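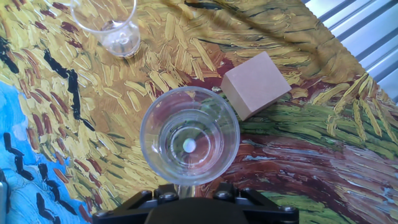

Girnetti Tabletop Gripper Kit, Classroom Edition
Item no. 616

The Classroom Edition is the gripper and wrist camera set used by school robotics clubs entering the Closine Pick and Place Challenge. It fits the Aguiar teaching arm and comes with the mounting plate, cable and printed lesson notes.

Students program the arm to find an object on a patterned mat, pick it up and set it down in a marked spot. Clear glass tumblers and plain blocks are the usual practice objects. Glass is the harder of the two for the camera, as the colours of the mat show through it. Most clubs start with the block and move on to glass in the second term.

What's in the box
Gripper with 2 finger brackets, matte black
Wrist camera and cable
Mounting plate for Aguiar arm
Hex key and spare screws
Teacher's notes and 5 student worksheets

Mats, tumblers and blocks are not included. Any printed cloth that lies flat will do for practice. Check the current Closine rules before buying one for competition use.

Software
Works with Stilesent Classroom, version 2 or later. Licences are sold separately and cover one arm each. The camera view can be shown on a second screen so the whole group can follow a run.

Care
Check the bracket screws before each session. Wipe the fingers with a dry cloth. Don't use solvent on the camera cover.

Availability
In stock. School purchase orders accepted. Orders for the September intake should be placed before the end of the winter term.

Page updated February 2024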